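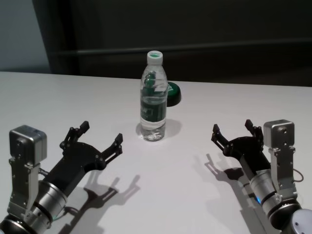
Has the stop fault been put right, one reply to our first notice wanted to know, or are you asking people to come and sit next to a machine that still has it? It's a very fair thing to ask before giving up an afternoon, and it deserved a proper reply, so we have rewritten the whole call with the fault at the top where it ought to have been.

## What went wrong

In August, during ordinary practice on the Liruter two-arm bench, an operator pressed stop and the left gripper carried on closing for a moment before it gave up. It was holding a water bottle at the time, which got squashed, and there was a fair bit of mopping. No one was hurt. We shut the bench down that same afternoon and went back through the logs, all 3134 runs of them, and found that the stop signal had reached the left side late in 971. Most of those had gone unnoticed, as the gripper was already still when the button was pressed, and we're not proud of that.

The trouble was in how the two arms shared one message line. When both were being steered at once, a stop could end up waiting its turn behind an ordinary move. Each arm now has a stop line of its own that cuts power to the gripper whatever else is going on, and the bench won't start unless both lines have been tested that day.

## What we'd like you to do

Soveck is looking for adults to help us find out whether the new stop makes sense to people who haven't spent years with it. You'd steer the arms from a desk behind a clear screen, well out of reach, and at moments of your own choosing you'd press stop and tell us what you expected to happen - and then what you felt did happen. Your grumbles are as useful to us as your praise, possibly more so.
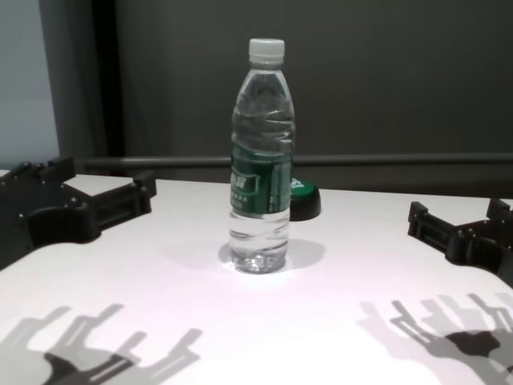 The job we've settled on is a plain one, so that your mind can be on the stopping and not on some clever puzzle. You bring the grippers in, take hold, lift a little, set down again. Each run begins with the bottle upright between the two grippers, both of them open and neither touching it, and we'd be glad if you pressed stop early on in some runs, while there is still a gap, and later in others. Please don't worry about knocking it over. We have a great many towels.

## The practical side

- Three visits, each with plenty of breaks and a decent cup of tea
- Held at Chauvin House, Fodine, on the ground floor with a step-free entrance
- Travel paid both ways, plus a shopping voucher after every visit
- No experience with robots needed; if you've worked on this bench before, we'll have to say no this time, with thanks
- You'll need to be able to use at least one hand on a controller. Tell us if a different stop button would suit you better, as we have three kinds to try

You may leave at any point, even halfway through a run, and still get the voucher for that day. The full fault report is sent to everyone who applies, and you're welcome to read it before making up your mind.

Replies are open from 01/01/2022. Write to the Liruter bench team, care of Soveck, at Chauvin House, with a line or two about yourself and the times of day that suit you. If you have a worry we haven't covered, put that in as well, and we'll write back before asking you to agree to anything.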